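## How a robot arm gets its yearly checkup

A robot arm is a row of stiff parts called links. Between the links are joints, and inside each joint is a motor. The links don't bend. All the movement comes from the joints.

The arm at the Velell workshop is a Pranon 4. It lifts boxes of light bulbs, and it is checked after every 4000 hours of work. Before anyone goes near it, the power is switched off and a lock is put on the switch. The key stays in the technician's pocket until the job is finished.

The technician also has a computer model of the arm. The model is a copy made of numbers, and it can be moved on a screen without moving the real machine. Each link is drawn with flat faces. You can turn the view until one link fills most of the screen.

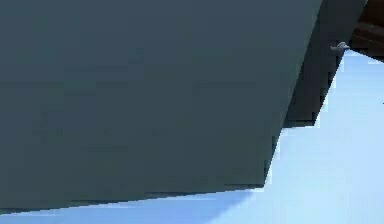 *Computer model: one arm link, very close up. The darker gray face is the side of the link.*

Next comes the cleaning. Dust is wiped off each link with a dry cloth. Then old grease is pumped out of the joints and new grease is pumped in. Grease is a thick, slippery paste that stops metal parts from wearing each other away.

After that, the bolts are tested with a torque wrench – a tool that measures how hard you are turning. A bolt that is too loose can shake free. A bolt that is too tight can snap.

The last job is calibration. The arm is sent to a marked point, and the technician measures how far off it is. If there is a gap, the numbers in the controller are corrected and the test is run again.

The results go in the logbook. The last entry reads: "February 2020, joint 4 greased, arm recalibrated."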